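How to Store a Passport-Size Booklet So It Stays Flat

I don't believe most of what gets sold for this. I bought the Hastinach sleeve in July and it curled the cover worse than no sleeve at all. Plain paper and a shelf did better.

Wipe your hands, close the booklet and check that no page corner is folded under. Hold it by the edges, near the middle, and keep your thumb off any gold lettering.

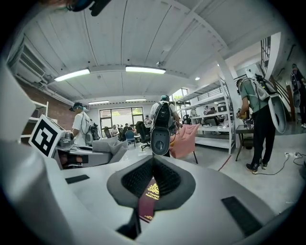 Next, fold a sheet of plain paper around the cover and lay the booklet flat under 2 hardbacks. Leave it overnight. Some people swear by a week - I saw no difference.

Skip the freezer trick. If the spine is already cracked, none of this will fix it.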